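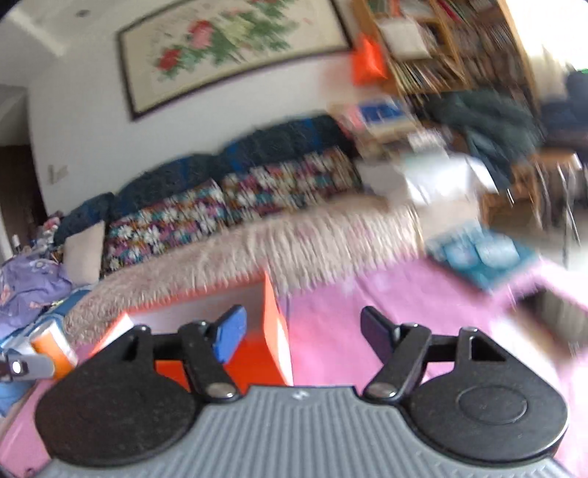

Figura 1. Mesa con mantel rosa y caja abierta de color rojo anaranjado; detrás, el sofá de la sala.

Landari: registro de recogida y embalaje en salas de estar
Ficha de datos

Versión publicada el 14/7/24
Responsable de la ficha: Nabil Shboul
Entidad: Govholm

1. Resumen

Landari reúne material visual sobre tareas domésticas de recogida en salas de estar: guardar objetos en cajas, despejar mesas, doblar telas y devolver cada cosa a su sitio. El conjunto contiene 2.000 secuencias obtenidas en 18 viviendas habitadas. No se emplearon decorados. El mobiliario y los textiles son los de cada hogar y se conservaron en su disposición habitual.

2. Contenido

Cada secuencia se centra en una superficie de trabajo, por lo general una mesa baja o de comedor, y en el recipiente que se utiliza en ella. Las categorías de recipiente son caja con solapas, cesta, bandeja y bolsa. Los textiles se anotan aparte (mantel, manta, ropa, funda), con indicación de si están extendidos, doblados o amontonados. En la figura 1, el mantel figura como extendido, con pliegues suaves, y la tela morada estampada del extremo del sofá como amontonada.

Los asientos se anotan como mobiliario de fondo, salvo cuando sirven de superficie de apoyo.

3. Estructura de los archivos

secuencias/ material ordenado por vivienda
anotaciones/ un archivo de texto por secuencia
vocabulario/ lista cerrada de términos, en español
cambios.txt historial de versiones

El vocabulario distingue 12 tipos de objeto y 20 acciones. Los términos «caja» y «cartón» no son equivalentes: el primero designa el recipiente de la tarea y el segundo, un envase de producto presente en la sala.

4. Criterios de anotación

El estado de una caja se registra como abierta, cerrada o no determinado. Su contenido se anota únicamente cuando resulta visible. Los colores se consignan según su apariencia, sin corrección de la luz ambiente, por lo que un mismo mantel puede constar como rosa en una secuencia y como salmón en otra. La primera revisión de anotaciones concluyó en marzo y estuvo a cargo de Radonjić.

5. Limitaciones

Las viviendas corresponden a una sola zona urbana. Abundan los sofás largos y las mesas cubiertas con tela; las salas con mobiliario de obra apenas están representadas. Algunas secuencias presentan desenfoque de movimiento o inclinación y se mantienen en el conjunto con la etiqueta «nitidez_baja».

6. Condiciones de uso

Se autoriza el uso con fines de investigación y docencia, citando el nombre del conjunto y la versión. La redistribución parcial requiere permiso escrito de Govholm. El alojamiento de los archivos corresponde a Grullness, que no atiende consultas sobre el contenido.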